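Luvia tenants question "fresher for longer" food pledge

4/7/26

The Luvia Tenants' Food Group today called on the grocery chain Diment to publish the tests behind its claim that new packaging keeps bread and salad fresh for four extra days. The claim has been on posters in all 32 Diment shops since December. The evidence has not been on anything.

The group asked its members to keep a diary of what they bought and what they threw away. It logged 2547 items, of which 2477 were eaten or binned before the extra days could have mattered at all.

"A longer date is only useful if you were going to waste the food in the first place," said Duygu Tekin, who ran the diary. "We'd like to know who they tested this on."
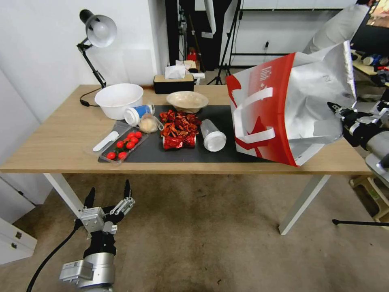
Craig MacAulay was less sure the diary settles anything, and told the group that people who agree to write down their shopping are probably careful shoppers already. The group accepts the point — and says it applies just as well to any trial Diment may have run.

Prices on the repackaged lines have gone up. Diment has been asked twice whether the two things are linked and has so far replied with a leaflet.

The full diary can be read at the Kurtuluş Road library. Press contact: Sinan Demirtaş, Luvia Tenants' Food Group.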